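Energy Policy Assistant, Wirkdale

Þorgeirsson advises northern councils on cross-border power links. We need an assistant for 70 days from June 4, 2026.

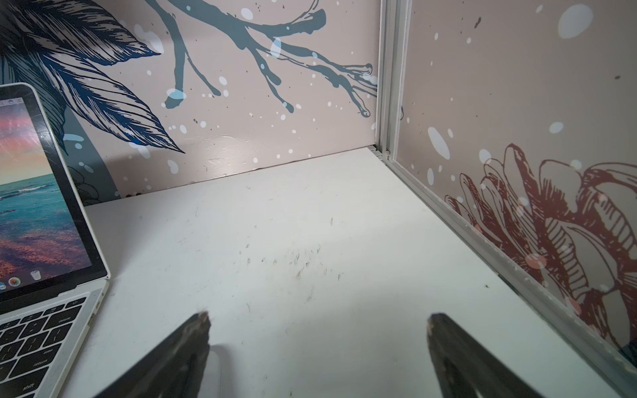 You will check grid agreements and draft short briefings.
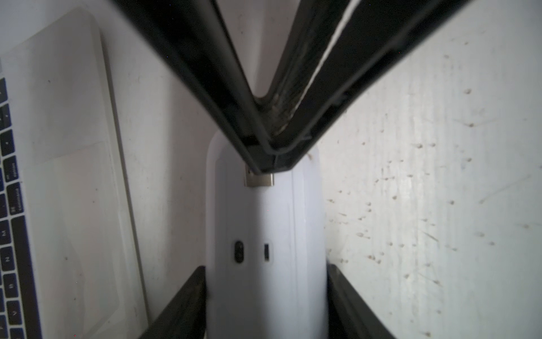
White device in a black gripper

Pay is 3,000 a month.
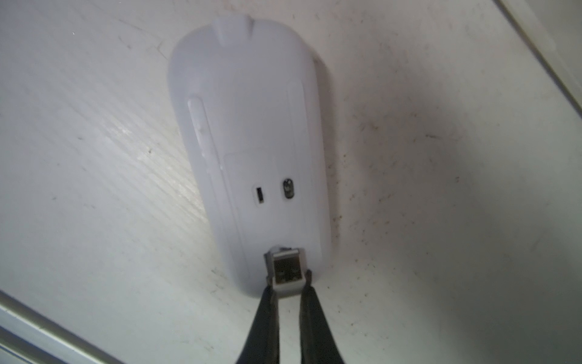
The job is mostly desk work. You will need your own laptop and a mouse, white like this one or any other. Travel to Mundville is paid.

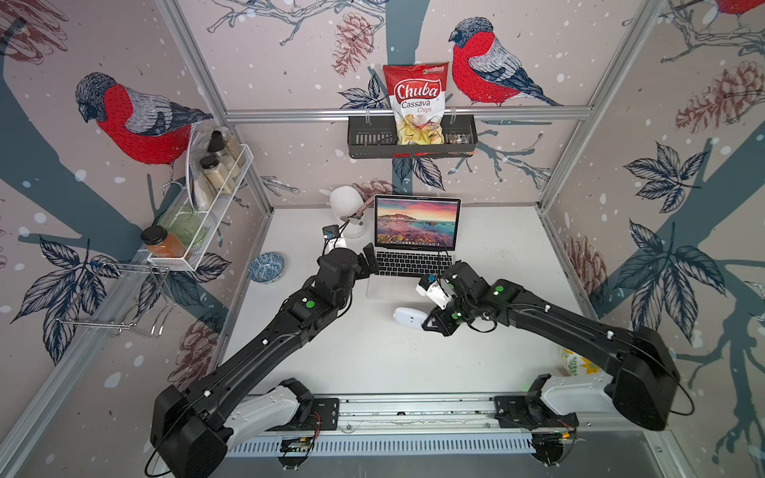
How to apply
Send a CV and one page on energy trade.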